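Fusis hand-held gripper build: frequently asked questions

Last revised 5 February 2021

These are the questions that keep landing in the inbox about the Fusis gripper, the trigger-operated one I put together in a shared workshop and then took home to finish. I have tried to answer them without selling anything. If you came from a video that told you home robotics is now easy, lower your expectations a little before reading on.

What is it, in one paragraph?

Two linkage fingers on a printed body, worked by hand, with a camera looking down at the fingers. You carry it around, pick things up with it, and keep the recordings. The idea is that a motorized arm with the same fingers can later be trained on what you recorded. I have the first half of that working. The second half is discussed further down, and the answer is shorter than people hope.

Do I need a robot arm to start?

No. The hand-held part stands on its own and costs far less than any arm worth bolting to a table. I would go further and say do not buy an arm until you have spent a month squeezing things with the fingers. You may find out you don't enjoy it. I know people who own a very nice arm and use it to hold a desk lamp.

How long does the build take?

The write-up I started from said a weekend. My log says 33 hours, and that leaves out printing. A good part of it went to finger pins that were a hair too tight, and an entire evening went to a spring I had fitted backward. Someone who has built one before could do it in a weekend. That is probably who wrote the write-up.

What did it cost?

My parts came to $147. That covers filament, pins, bearings, screws, springs and the sheet of grippy rubber I used on the first set of tips. It does not cover the camera, the printer, workshop dues, or the parts I ordered twice. Be suspicious of any project page that quotes a total and leaves out the camera. I have just done it myself, so be suspicious of this one too.

Can I use the Istov hinge kit in place of loose pins?

You can. I tried it and went back to loose pins. The kit goes together faster, but in my set the fingers had more side-to-side wobble than I wanted, and wobble at the hinge gets worse by the time it reaches the tip. It may have been a bad set. I bought only one and wasn't curious enough to buy another.

Are the Verier fingertips worth it?

For boxes and bottles, I couldn't tell them from strips cut off a rubber sheet. For thin plastic they did better, though I wouldn't call it proof of much. My test was a pile of groceries and a notebook. If you already have rubber sheet in the shop, use that first, and spend the money when you run into something it won't hold.

Why do my fingers close crooked?

Almost always because one side of the linkage is stiffer than the other. Take the fingers off and move each one by hand. If one drags, ream the hole slightly and try again. Don't fix it with oil. Oil works for a day, then collects dust, and then you have a crooked gripper that is also dirty.

If both fingers move freely and it still closes crooked, check that the two are set to the same starting position before you tighten anything. I got this wrong twice.

What should I practice on?

Whatever you have in the kitchen, as long as you don't mind it getting crushed. Demo videos love wooden blocks and foam cubes. Those tell you very little, because almost any pair of fingers can hold a block. Bagged snacks are much harder. The film slides, the contents shift, and the bag changes shape the moment you close on it. Mix bags with stiff boxes and small crinkly packets so you can't get by with one squeeze for everything.

I run pick-up sessions on a table with everything heaped fairly close together. Spreading the items out in neat rows gives you a better success rate and worse practice.

How hard should it squeeze?

Less than you think. The first version of mine had a stiff return spring and I kept adding force whenever something slipped. What helped was a softer spring and a wider contact patch at the tips. With a bag, grab a fold near the top edge and let the weight hang. Grabbing the fat middle of the bag feels safer, and you will be sweeping up crumbs.

Is the success rate as good as people claim?

Mine wasn't. In the first count I bothered to keep, I made 59 attempts at bagged items and dropped or missed 7 of them. That sounds fine until you remember that a human hand was doing the steering and a human brain was deciding where to grab. When a page boasts about a number like that, look for who was holding the tool. An arm running by itself is a different matter, and you should ask to see the drops.

Does the camera mount matter?

More than the fingers do. If the camera shifts between sessions, the old recordings and the new ones no longer agree, and you may not notice for weeks. I use a bracket with two screws and a dab of thread lock. The single-screw bracket in the original files twisted every time I set the tool down.

Check that both fingertips are visible when fully open and fully closed. Then tilt the tool, because you will tilt it in use – nobody picks things off a cluttered table with a perfectly level wrist.

Can I leave out the camera and just use it as a grabber?

Yes, and it makes an expensive grabber. The hardware store has one that reaches farther.

Has it been put on an arm?

Once, on a Lammers tabletop arm at the workshop, in November. It fit after I drilled new holes in the adapter plate. It opened and closed on command and picked up a box I had placed exactly where it expected a box. When I moved the box over by the width of a hand, it closed on air. I don't count that as working, and I would ask other people to stop counting it too.

The arm needed its own motor drive for the fingers, and the workshop has since wanted the bench back for other things. I'll try again when I have more recordings and a better plate.

Is it safe for kids to use?

The hand-held version has no motor, so the main hazard is a pinch at the linkage. It does hurt. I keep fingers away from the side links and would not hand it to a small child. The motorized version is off limits to children at my place, and I stand back from it myself.

Will you sell me one?

No. I don't want to be responsible for a stranger's crooked fingers. The files are on the downloads page, with my changes marked in the notes – read those before you print, as two of the parts are mirrored and the names don't make that obvious.

Which part would you redo?

The grip angle. After a long session my wrist complains, and the body is wider than it needs to be. I have a narrower one half drawn. It has been half drawn for a good while.

Reader comments on this page are open. Corrections are welcome, especially if you have measured something.

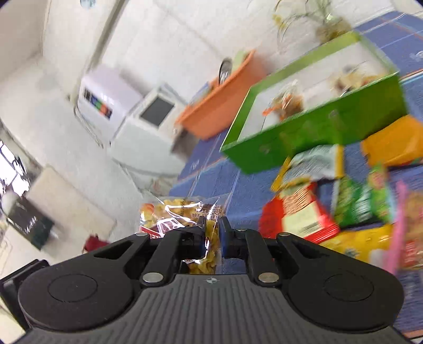

Tried the softer spring on my own build and I'm not fully sold. It does hold chip bags without bursting them, I'll give you that, but anything heavy in a smooth box now slides out if I turn my wrist. I ended up between the two, with the stiff spring and a stop screw so the fingers can't close all the way. Would be good to see your drop count for boxes as well as bags. Also, the mirrored parts got me, both of them, and I had read the notes.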